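Toddale Textile Services
Acceptance and Safety Checklist: Skiko Two-Arm Folding Cell
Supplier: Kuipers
Inspection date: Wednesday, July 22, 2026
Status: Conditional pass. Two items open.

Scope

This checklist covers the Skiko folding cell as offered by Kuipers under the trial service agreement signed in March. It applies to the enclosure, both arms, the base and rail, cabling, and the Cusex control software supplied with the kit. It does not cover the sorting line or the building supply. Ratings are Pass, Open, or Not checked.

Section 1. Enclosure and work surface

1.1 Side and back panels seated against frame posts. Pass.
1.2 Panel fasteners tight. Pass. One fastener on the left panel was retightened during the visit.
1.3 Work surface level and free of splinters or raised edges. Pass.
1.4 Warning label posted at operator height. Open. The label was delivered in the document pack and had not been put up. Kuipers is to confirm the correct position in writing.

Section 2. Arms, base, and grippers

2.1 Base plate secured to rail. Pass.
2.2 Mounting brackets free of cracks. Pass.
2.3 Gripper fingers free of burrs that could snag knitwear. Pass. Checked by hand with power isolated.
2.4 Clearance between the two grippers at closest approach. Pass at 50 mm. The product sheet gives the same figure.
2.5 Joint housings free of unusual noise during the warm-up routine. Pass.

Section 3. Cabling and electronics

3.1 Cable slack sufficient for full reach without pulling on connectors. Pass.
3.2 Cables restrained so that a loop cannot catch on a basket or garment. Open. See comment below.
3.3 Circuit boards under the base protected from lint. Not checked. The supplier's cover kit is sold separately and was not part of this offer.

Comment on 3.2: The purple arm cables hang loose and form wide loops, one of them rising over the right gripper and crossing toward the laundry basket. The inspector recommends clips along the upper links before the cell is run without an attendant. The basket position should also be marked on the table so that it is set down in the same place at every shift.
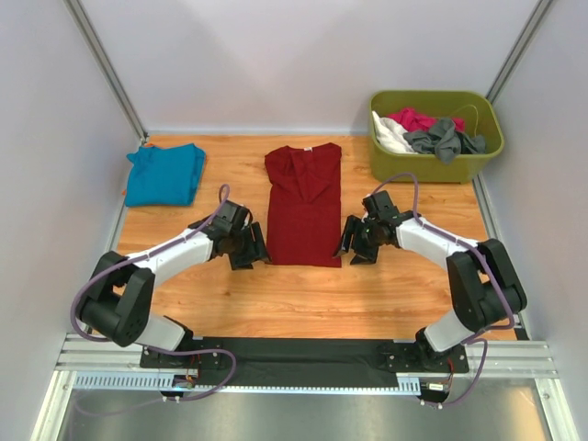 Kuipers replied that clips are available for the Skiko arms, but that fitting them too tightly shortens the life of the cable at the wrist. The firm asked for the loops to be reduced in two stages, with a check of the full reach after each one, and offered to supply the clips at no charge during the trial. Toddale has accepted the first stage and will decide on the second after the next visit.

Section 4. Controls and stopping

4.1 Emergency stop within reach of the loading position. Pass.
4.2 Both arms halt on a single stop command. Pass. Tested 8 times, at low and normal speed.
4.3 Restart requires a deliberate action by the operator. Pass.
4.4 Cusex software limits speed to 70 percent while the trial is in progress. Pass. The setting is protected by a password held by the shift office.
4.5 Event log can be exported by site staff. Pass, although the export screen is hard to find and the manual shows an older menu.

Section 5. Conditions of use

The cell may be operated with an attendant present until items 1.4 and 3.2 are closed. Only shirts and similar light garments are to be loaded. Garments with metal trim or long drawstrings are excluded. The trial is limited to 700 garments, after which the service terms are to be reviewed.

Item 3.3 will be inspected if the cover kit is ordered. Completed copies of this form are kept with the equipment file and sent to Kuipers by the shift office.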